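Skernex: vole pair-bonding notes, cleaned up

Hi! I put this together after spending far too many evenings squinting at scanned lab sheets, and I figured somebody else might want the tidy version. Skernex is a small table of partner preference tests in prairie voles, with one genetic marker per animal. If you study attachment, or teach a class on behavior and genes, it should save you some typing.

Last updated 22 June 2023.

What you get

There are 180 animals in the main file, one row each. Every row has the animal's ID, sex, age in days, the colony it came from (Clokton or Lodgate), the length of its marker in base pairs, and the minutes it spent next to its partner, next to a stranger, or alone. 100 of the animals are from Clokton and the rest are from Lodgate. The second file, retests.csv, has the 20 voles that went through the whole thing again in October.

Blank cells mean the sheet was blank. I didn't fill anything in. A zero is a real zero, so please don't lump the two together (I did, the first time, and got a very exciting result that went away).

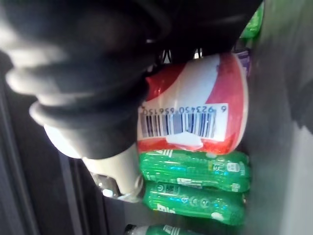
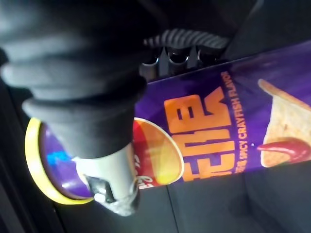 Black ribbed gripper, with a red and white package in the first shot and a purple snack canister in the second.

How the marker was read

Marker lengths were called with the Hassanpour script, which lives in the tools folder. It's old and grumpy and wants its input sorted by ID. Where the 2 copies of the marker differ in length, I kept both, in len_a and len_b, with the shorter one first. If you only want one number per animal, take the mean, but say so when you write it up!

Things to watch for

The Lodgate cages were bigger, so "alone" time runs higher there. Put colony in your model or you'll end up explaining cage size with genetics.

Siblings share a litter code. They aren't independent, and plenty of them sit next to each other in the file, so shuffle by litter if you're splitting it.

And please, please don't use this to say anything about people's marriages. These are voles. The effect is small even in them, and it gets smaller once you drop the youngest animals.

License and fixes

Use it for whatever you like, just mention Skernex somewhere. If you spot a typo, open an issue with the animal ID and the column name and I'll check it against the scan.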